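Teaching by hand at the Gavescombe workshop
August 11, 2019

Iddrisu Osei has been recording demonstrations for robot arms for 9 years, first by pushing the joints through a task with his own hands and later from a pair of remote controls. He now runs the teaching sessions at Gavescombe with Mwanahawa Khaemba, who looks after the software. We spoke to both of them between sessions.

The first subject was terminology. Osei separates kinaesthetic teaching, where the operator holds the arm and moves it, from teleoperation, where the operator moves something else and the arm follows.

"With the first you feel the weight of the arm and the friction in every joint," he said. "You also get your own forearm in half the camera views. For a single arm moving between fixed points I would still do it that way. For two arms I would not. You need both your hands on one arm to keep the wrist level."

Their present set-up uses leader arms of the Okoth pattern, built in the workshop. Each leader has the same joint layout as the follower, at a smaller scale, with a trigger for the gripper. Khaemba records joint positions for leader and follower separately.

"People throw away the leader data and keep the follower," she said. "The gap between the two is where the force information is. If the operator closes the trigger fully and the fingers stop early, there is something between them. Without a force sensor, that difference is your measurement."

The current task set comes from Gemero, a packing firm that wants light goods sorted on to shelves. It was started in February and now stands at 258 accepted demonstrations from 7 operators. Asked how many had been rejected, Khaemba said she kept the rejected files but did not publish the number, as the rules for rejection had changed twice.

"Pauses were the main cause," she said. "An operator stops to think, the arm hangs still, and the model learns that hanging still is part of the job. We trim short pauses. Long ones we discard."

Osei disagrees with her on this. He would keep a pause if it comes before a change of grip, on the grounds that the operator is looking at something. The point has not been settled, and both versions of the data are stored.

On camera placement they agree. Each wrist has its own view, and one fixed view takes in both arms. The fixed view gives the layout of the goods. The wrist views give the last few centimetres before contact, which the operator at the leader arms often judges badly.

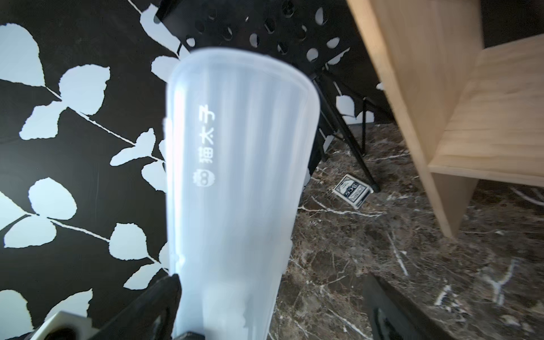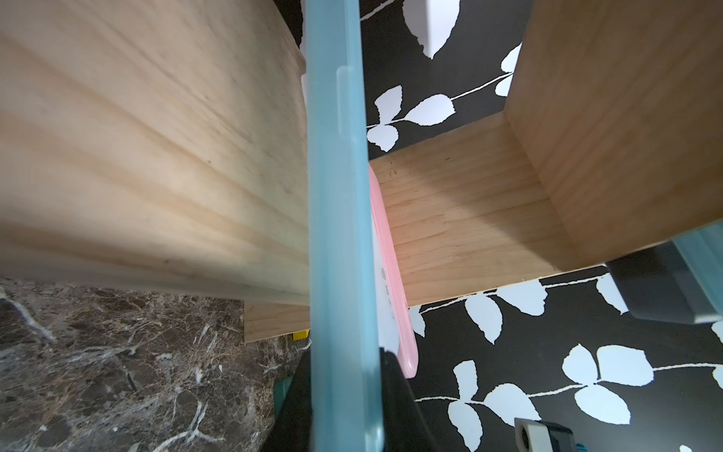
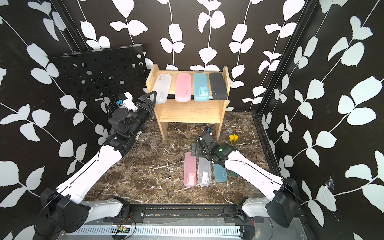 Osei said that translucent plastic was harder to teach than he had expected. "The outline changes with whatever is behind it. A person copes because a person knows the thing is there. The model has only the pixels, so you have to show it against more than one background."

New operators are given 21 practice runs before anything they do is recorded for use. Walter Yupanqui, the most recent, came from crane work and was accepted early. Osei puts this down to his habit of finishing one movement before starting the next. "He does not steer while he is closing the gripper. Most people do, and you see it in the wrist trace as a small hook."

The next piece of work is a comparison with a second site at Nurkotov, where Horacio Yáñez teaches the same tasks by hand guiding. Khaemba expects the joint traces from there to be smoother and the timing to be slower. The two sites do not yet use the same clock rate, and she is writing the conversion now.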